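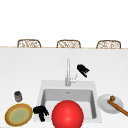 Marthinus Lekota argues that the planner is blamed for faults that start in the clock. In his account, most failed grasps in simulation trace back to a pose estimate that reached the controller one cycle too old.

Salian, the task-planning layer from Getix, was rewritten with that in mind. Each arm runs its own controller at 100 Hz. The planner sits above both and issues subgoals, each stamped with the simulator tick it was computed from. A subgoal more than 3 ticks old is dropped and replanned. The sink is the hard case: the walls of the basin limit the approach angles, and the faucet takes a large piece out of the shared workspace.

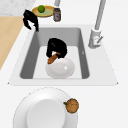
One gripper holds a brown item over a white bowl in the simulated sink.

The regression suite holds 3,948 episodes. Collision checks are cached per arm and cleared whenever either arm moves an object. Release 4 is due in October and will add a replay tool for logged plans.

Comments

Jatel_dev: Does the tick stamp survive a simulator reset? Ours rolled over to zero and every subgoal looked new.

mrowe: Same here. We add an episode ID to the stamp.

Contact | © Grustar | Back to top

We use cookies to measure site traffic. Accept | Settings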